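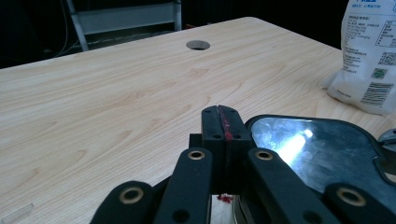 Nithin Pinto commented: Before you buy a cover, check whether the hole goes straight through or has a tray under it. Mine had a tray and I cleaned out a lot of old rice.

Julance Home Help > Storage and Tidying > Desks and tables

Using a desk with a cable hole for repacking dry food

Asked 10/04/2013 by Bindu Pillai

We moved in January and ended up with a Vusar desk in the spare room, the kind with a light wood-grain top and a round cable hole near the back. I don't use it as a desk. It has become the place where I sort and repack dry food, mostly the bags I get from the Chinese grocery, because the kitchen counter is too short.

Two problems. First, anything that spills ends up down the hole or in the groove where the rim meets the top. Second, the small pouches won't stay closed once they are opened. The plastic is stiff and crinkly and a clothespin just slides off. The big bags are easier, but I don't want to cut through the barcode or the ingredient panel, as my mother likes to keep those for reordering.

Is there a plug for this size of hole, and what do people use on the small pouches? I would like to keep the cables that run behind the desk where they are.

4 replies, 3 shown

Reply 1

Any office supply store has blank caps for cable holes. Measure the inside of the rim, not the outside. I got the wrong size the first time and had to send it back. If you don't need to run a cable through it you can leave the cap in all the time.

For the groove, use an old toothbrush and then a barely damp cloth. Don't pour anything on it.

Reply 2 (marked helpful by 19 members)

I do my repacking on a table much like yours. What works for me:

Keep the bags at the back corner and do the work close to the front edge. Put a baking sheet or a big tray down first and open everything over that. Spills stay on the tray and you can tip them back in the jar.

Open large bags along the top seam only, so the printed panels stay whole. If you move the contents to a jar, cut the panel out afterward and tape it to the lid or keep it in an envelope.

On small pouches, press the air out, fold the top over twice and run your thumbnail along the fold. Then put a flat clip across the whole width. I use the Masier ones, they come in packs of 8 – the short size is the one you want. A clothespin only grips the middle, so the corners open up.
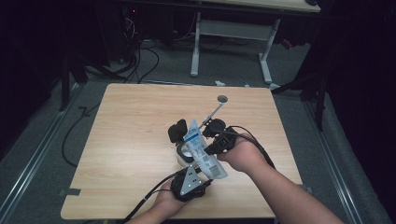
Small printed pouch, held at an angle over the tabletop.

If the pouch is so short that folding it leaves no room, forget the clip. Put the whole thing in a jar with a screw lid, label and all.

Reply 3

just put tape over the hole

Comment from Bindu Pillai: Thanks. The tray is working and I measured the rim. I tried tape before and it left glue on the top, so I'll get the cap. Does the Bhat store on the east side still carry those clips?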